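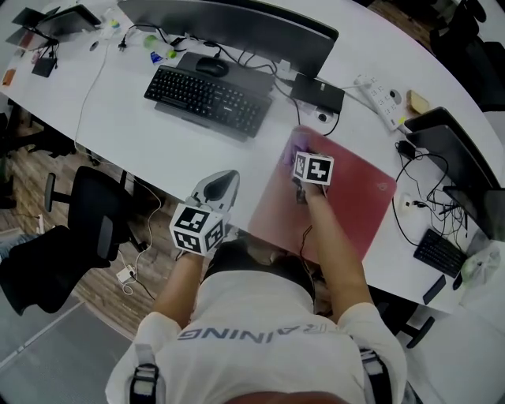

Figure 6. Demonstrator at the desk with both hand-held grippers, marker cubes fitted.

6. Running the desk demonstration

This section covers the desk demonstration for visitors. It applies to the Vorik hand-held gripper pair used with the Fakden recording software. Set-up of the software itself is in section 4.

The demonstration needs 2 people. One is the demonstrator, who holds the grippers. The other is the host, who talks to visitors and works the laptop.

6.1 Before visitors arrive

1. Lay the desk mat at the front of the desk, where the demonstrator can reach all of it without leaning.
2. Move the keyboard and mouse back from the mat. They can stay plugged in.
3. Put one soft object on the mat. Soft objects are easier for first-time users to hold than hard ones.
4. Put on the harness and close the buckles. Pull the shoulder straps snug.
5. Check that a marker cube is fixed to each gripper. Turn each cube gently by hand. If it moves, tighten it as described in section 3.
6. Start Fakden and wait until both grippers show as tracked.

Note: Keep 50 GB free on the recording drive. A full open day uses more space than a normal session.

6.2 During the demonstration

1. Pick up one gripper in each hand.
2. Hold still until the host says recording has started.
3. Close one gripper on the object. Lift it, move it across the mat and set it down.
4. Repeat with the other hand.
5. Pass the object from one gripper to the other. Leave this step out if the group is short of time.
6. Hold still again while the host stops the recording and plays it back.

Keep the faces of the cubes clear of sleeves and fingers. If tracking drops out, lower both grippers to the mat, wait for the status to clear and go on from the same step.

CAUTION: Keep fingers out of the gripper jaws. Visitors under 12 must have an adult beside them when they try the grippers.

CAUTION: Watch for cables on the desk and on the floor. Ask visitors to stand back from the desk until it is their turn.

6.3 Letting visitors try

Give each visitor one gripper first – two at once is hard for most people. The harness stays with the demonstrator. Delete visitor recordings at the end of the day unless a signed form is on file.

Questions about this section go to Morfudd Hopkin at the Zillwood site. For spare cubes, ask Trefor Mostyn.

Section last revised 9 October 2024.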